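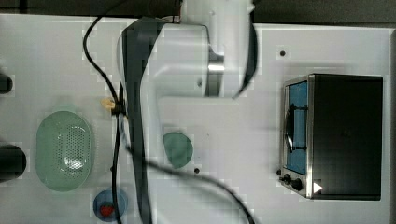
White table, black cable, one small yellow-and-black clip.

I have been meaning to write about lists for a good while now, and since it's October and the rain has been coming sideways at the kitchen window since breakfast, I've no excuse left. Paper lists, I mean. The sort you write on the back of an envelope and then find in a coat pocket the following spring, with "lightbulb, ask Nour about the tin, stamps" on it and no memory at all of what the tin was.

My grandmother kept hers in a drawer. She had a habit of writing down things she had already done, purely for the pleasure of crossing them out, and I used to think this was cheating until I was old enough to have a boiler and a tax return of my own. Now I do it most mornings. "Get up" has been on there more than once (and on one or two bad days it was the only thing with a line through it, which I still count as a result).

I did try doing it properly. A couple of years ago my friend Halfdan persuaded me on to an app called Plotum, and for a few weeks I was terribly keen. It had colours! It had little folders! I put the whole house in it, room by room, and then the garden, and then all the people I owed a letter. By the end I had 78 things to do and a small red number following me everywhere I went, to the shops, to bed, to my cousin's wedding. I took it off my phone on the train home from the wedding and felt better before we'd reached the next station.

So it was back to paper. I use the narrow pads from Harahap, the stationer's on the corner by the bus stop, which have a faint grey line and a cardboard back that stands up to being sat on. They fit 20 lines to a page, and that seems to me quite enough for anybody. If it won't go on the page it goes on tomorrow's page, and if it gets moved along for a whole week I let it drop. The loft has been dropped this way several times. I believe the loft is fine.

Nour, who is far more organised than me and very kind about it, keeps two lists side by side. One is for jobs and the other is for things she's looking forward to, and she won't allow herself to add to the first without adding to the second. I tried it over the summer and found the second one much harder to write than I'd expected. I sat there for ages with my tea going cold. In the end I put "plums", and then "Lauri's visit", and then after a bit it got easier and I was on to "the smell of the church hall when the heating first comes on", which I suppose isn't everybody's idea of a treat, but there we are.

I've kept that page. It's stuck on the fridge under a magnet, a bit splashed now, and I add to it when I'm waiting for the kettle. The plums have been and gone -- a poor year, mostly wasps -- but Lauri came and stayed 7 nights and we got through two jigsaws and an awful lot of soup.

Today's list says: post parcel, ring dentist, mend the blue bag, write something for the blog. I'm going to cross off the last one now. The dentist closes at five, so there's still time, though the pen I like has just run out and I shall have to go and find another one first.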